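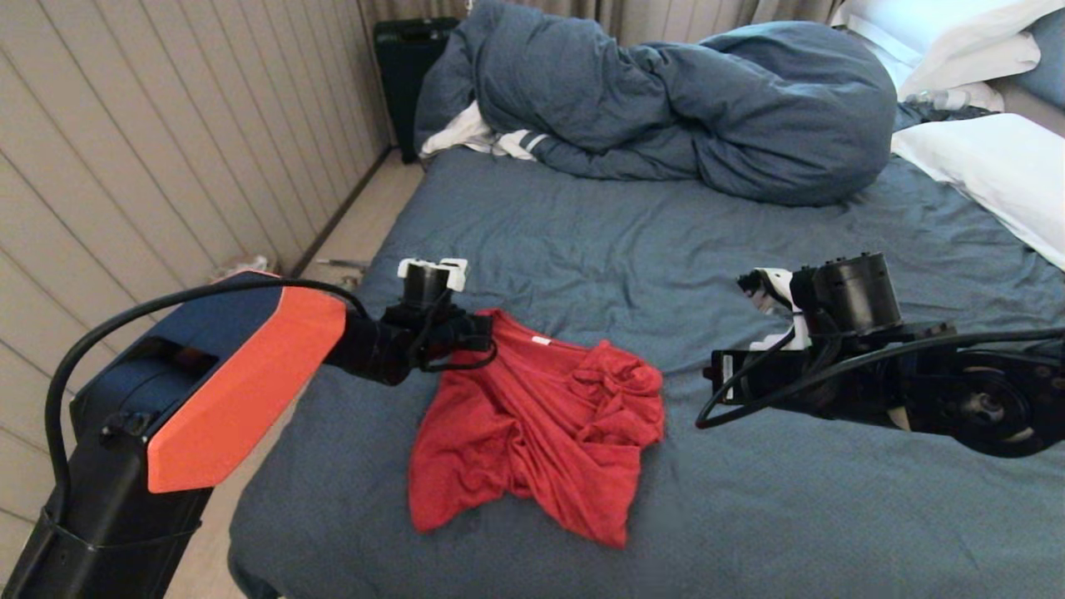 Today I want to write about the laundry, because in the new apartment in Eldale I still do not have a good place for folding. The kitchen table is too small and the ironing board is still in a box. So everything goes on the bed. I pushed the blanket to the far end and left the blue fitted sheet open, and this helps me more than I expected. A red top on a slate-blue sheet is very easy to see, every wrinkle of it, and also the small white tag in the collar that shows me which end is the neck.

My way with soft tops: first find the tag, then pull the shoulders flat, then the bottom. If one shoulder is bunched in a lump like on this red one, I don't touch the sleeves until the lump is open.

In Garwood I had a long table for this and my back was happy. The bed is low. After 2 loads I must sit down.

Someone asked me about the sheet. It is from Doletti, I bought 3 of them in February when they were on sale. The corners stay in place well. The color is a little more gray in the evening.

My mother folds in the air, without any table. I tried to learn it many times - my tops come out like a sandwich.

Next I will do the towels, they forgive everything. The socks can wait in the basket until after dinner.

One question for people who live in small apartments: do you fold on the bed too, or did you buy a folding table? I looked at one from Hijazi but I am not sure if it fits behind the door.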